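Towel and Table Care: Frequently Asked Questions
Skeltside Shared Laundry and Folding Room

When can I use the folding table?
Any time the room is open. Thursday is the busiest day, so please keep to one load at a time and move your finished pile to a shelf.

Which cloths can be folded here?
Towels, dishcloths, fleece throws and anything else that fits on the table. Bed sheets are easier to do on the long counter in the Ramitis room next door.

Do I have to flatten a cloth before I fold it?
Yes. Thick, soft fabric holds its bunches, and a fold made over a bunch will not lie flat. Find a hem first, pull it straight, then work the creases out toward the far side with your palm.

Why do you use a white table?
Lint and stains show up on it. Wipe it with a damp cloth before you start and again when you are done. Do not use bleach.
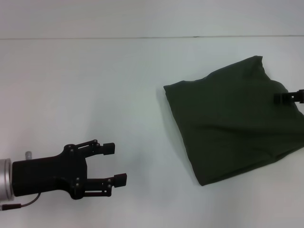
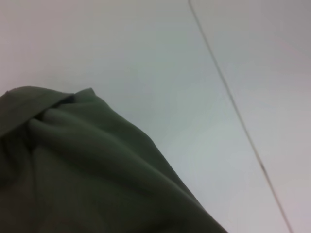

The white tabletop, first photo, and a crumpled green cloth, second photo.

How should I fold a hand towel?
Fold it in half lengthwise, then in thirds. The finished towel should have no loose edge at the front. Bath towels are folded in half twice and then in thirds.

What if my towels come out stiff?
This is usually too much detergent. Use half of what you used last time and run an extra rinse. Leave out fabric softener, as it makes towels less absorbent.

How many towels fit on a shelf?
Each shelf takes 17 hand towels or 6 bath towels. If yours is full, use the Tukotel baskets under the window.

Can I leave damp cloths on the table?
No. Hang them on the Henare rack and come back for them. Anything left on the table at closing goes into the lost and found bin, where it is kept for three weeks.

Dark towels leave fuzz on everything. What can I do?
Wash them separately for the first few loads and clean the dryer filter each time. Shake them out before you bring them to the table.

Is there a charge?
Folding is free. Washer and dryer prices are posted on the machines.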